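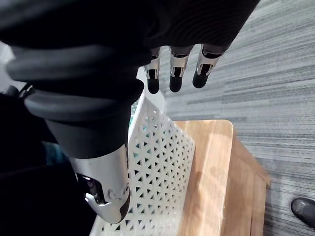

Für welche Aufgaben ist das Auswertepaket Raren gedacht?

Raren ist gedacht für Forschungsgruppen, die das Greifen von weichen, formlosen Gegenständen mit einer mehrfingrigen Roboterhand untersuchen und dabei nur mit der Kamera am Handgelenk arbeiten möchten. Das Paket schätzt vor jedem Griff, an welcher Stelle der Stoff eine Falte bildet, die von Daumen und Fingern gefasst werden kann.

Produktbeschreibung

Raren besteht aus einem Softwaremodul, einer Halterung für die Kamera und einem Satz Referenzdaten mit dem Namen Trutex. Die Methode wurde in unserem Labor in Astamdale entwickelt und wird seitdem in zwei Varianten geliefert. Die Basisvariante wertet einzelne Bilder aus. Die Variante Lightfoot berücksichtigt zusätzlich die Stellung der Finger und korrigiert die Annäherung, solange die Hand sich über dem Stoff befindet.

Bei glatten, festen Objekten reicht oft ein Modell der Form. Bei Textilien gibt es ein solches Modell nicht, weil jede Lage des Stoffes eine andere ist. Wir suchen deshalb keine Kontur, sondern örtliche Merkmale: Verlauf der Falten, Übergang von Licht zu Schatten und Abstand zum nächsten Rand.
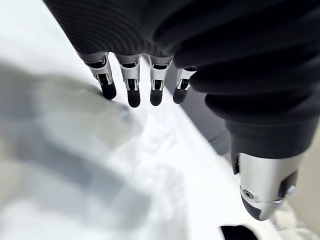 Aus diesen Merkmalen entsteht eine Karte mit Bewertungen, und der höchste Wert bestimmt den Griffpunkt. Besonders schwierig bleiben helle Stoffe ohne Muster. Dort sind die Falten im Kamerabild nur schwach zu erkennen, und der Schatten der Hand kann als Falte gedeutet werden. Die Variante Lightfoot rechnet diesen Schatten aus der bekannten Handstellung heraus.

Ergebnisse im Versuch

Der Vergleich umfasste 216 Griffversuche je Variante, immer mit denselben Textilien. Die Basisvariante erreichte 121 gültige Griffe, Lightfoot erreichte 157. Als gültig wurde ein Griff gezählt, wenn genau ein Stück angehoben und an der Zielposition abgelegt wurde. Die meisten Fehler kamen von zwei Stücken, die zusammen gefasst wurden. Dieses Problem ist mit der jetzigen Methode nicht gelöst.

Lieferumfang

Softwaremodul mit Lizenz für einen Arbeitsplatz
Halterung für die Handgelenkkamera
Trutex-Datensatz mit 100 kommentierten Griffsequenzen
Anleitung zur Kalibrierung in deutscher und englischer Sprache

Hinweise zur Bestellung

Die Roboterhand und die Kamera sind im Preis nicht enthalten. Bitte teilen Sie uns bei der Anfrage mit, welche Hand Sie verwenden und wie viele Finger einzeln angesteuert werden können. Für Hände mit weniger als drei Fingern ist Raren nicht geeignet. Die Lizenz kann später auf Lightfoot erweitert werden, eine neue Kalibrierung ist dann erforderlich.

Stand der Angaben: 30. März 2023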